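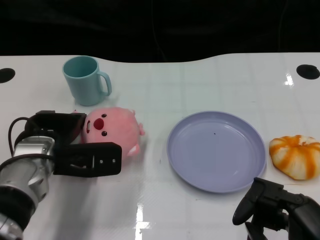
3.2 Surface finish and reading comfort

Glare from work surfaces was the complaint raised most often in the November survey, ahead of noise and room temperature. Of the 1206 staff who returned the form, many worked at desks bought in a single order from Cestolier, with a pale, high-gloss top. A glossy white top of this sort throws back overhead light as small bright patches (Figure 4), and the patches move as the reader's head moves. Printed markings on the top, such as the pale gray lines in the figure, are hard to follow where a patch falls across them. Respondents described turning paper at an angle, or shifting it to one side, to get a page clear of the light.

Figure 4. Glare on a glossy white top with a pale printed grid.

We compared two finishes at the Swanepoel site. Half of the 32 desks in the test room kept the original top and the other half were covered with the matte film sold by Vulen. Ceiling lights, blinds and chairs were left as they were. Each person read printed text for 22 minutes at one finish, took a break, and then read for the same time at the other. The order was switched for half of the group.

Readers at the matte desks changed the position of the page less often and gave lower scores for eye strain. Reading speed did not differ between the finishes. The film did mark more easily, and cleaning staff asked for a different cloth after the first month. Scores for comfort were also lower at desks near the windows, whichever finish was used, and we return to this in Section 3.4.

Publications > Nustum Workplace Studies > Lighting and Surfaces
Abstract Methods Results References Download
November | By the Nustum Workplace Group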